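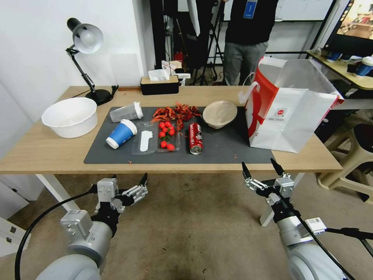
Transferring a 12-Inch LP to Digital Files

These steps cover recording both sides of an LP to a computer through a phono preamp and a USB audio interface. The test record was Gellton by the Padville Quartet, a live set with quiet passages and two tracks that run together.

1. Clean the record and the stylus. Brush the stylus from back to front only.

2. Connect the turntable to the phono inputs of the preamp and attach the ground wire. Connect the preamp line output to the interface. If the turntable has a built-in preamp, use one or the other – never both in series.

3. Set the recording software to stereo, 24-bit, 96 kHz. Turn off automatic gain and any noise reduction.

4. Play the loudest passage on the record and adjust the input level so that peaks reach -6 dB. Leave the level alone for both sides.

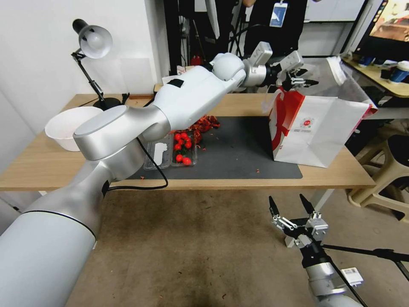
5. Start recording before lowering the stylus. Keep at least 2 seconds of run-in groove, which can serve as a noise sample later.

6. Record the whole side as one file. Save it under the album title and side letter, and keep this file unedited.

7. Work on a copy. Remove clicks one at a time at high zoom. Automatic click removal at a high setting dulls snare hits and brass.

8. Place track markers at the gaps. Where tracks run together, put the marker on the first beat of the new track and do not add a fade.

9. Export each track to FLAC and fill in the title, artist and track number fields.

A hum that stays when the stylus is lifted usually points to the ground wire. Check that connection before changing cables.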